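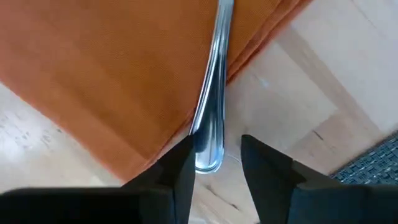

junddale_jo
Day two of teaching the arm to set a table by remote control and my wrists are cooked. I've done 19 demos of the cutlery pickup and thrown out 8 for wobbling. What's working best so far is coming in at the end of the handle where it pokes out past the orange cloth, with one finger either side. Anyone else going for the tip, or do you grab mid-handle?

Abenezer Hailu
Mid-handle, always. Grab the tip and the other end droops as soon as you lift. I'd bin the lot and start over, sorry!

junddale_jo
Bin the lot?? Mid-handle means the fingers dig into the folds and I drag the whole cloth along with it. Did that 3 times on Friday.

prultemell
I'm with Jo. Bare wood under the end gives you a bit of clearance, cloth doesn't. Slow down before you close though - it'll copy your jerky bits as happily as your good ones.

Abenezer Hailu
Fair about the cloth. Still reckon it'll droop. Have you tried guiding the arm by hand instead of using the controller? Way smoother for me.

junddale_jo
Tried it, my hands kept getting in the camera's view. I'll do 12 more from the tip tonight, then a few mid-handle with the cloth folded flatter, and post how they go.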